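About Sorden

Sorden is a small news site covering protest, elections and exile politics for people who live a long way from the country they argue about. We publish from one rented office and a lot of borrowed desks.

We began in October with 2 editors and a mailing list of 300 names, most of them relatives. The list now stands at 2,917. We don't read much into that. A mailing list tells you who once typed in an address, and plenty of them never open a thing.

What we do is check claims. When a group says its march filled a square, we ask who was counting. When a ministry says the same square was deserted, we ask that too. Governments lie about crowds and so do organisers – often about the same afternoon.

We are wary of the idea that diaspora communities speak with one voice. They rarely do, and the loudest person with a microphone in a hired hall may not have been home for decades.

Our reporting desk is called Clulari. Yensuk is our archive of leaflets, statements and speeches, which holds 1,655 items and is badly in need of a better search page.
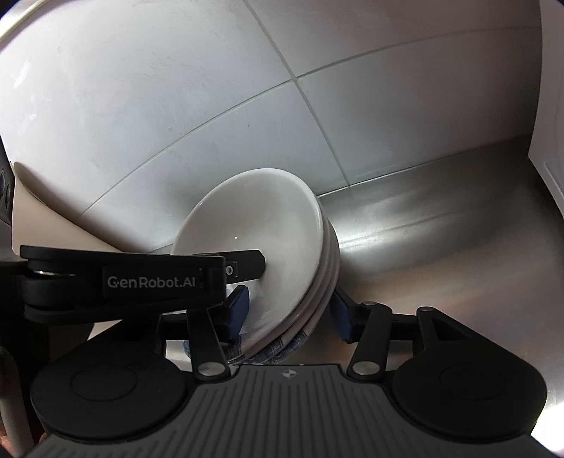 White bowls and a blue-and-white patterned one, on a steel countertop.

Money comes from readers and from Venum, our paid weekly briefing. We take nothing from parties, embassies or campaign groups. You have only our word for that, so we publish our accounts every year and suggest you read them.

Corrections go at the top of the article, with the old wording left in.

Page last updated 2018-01-28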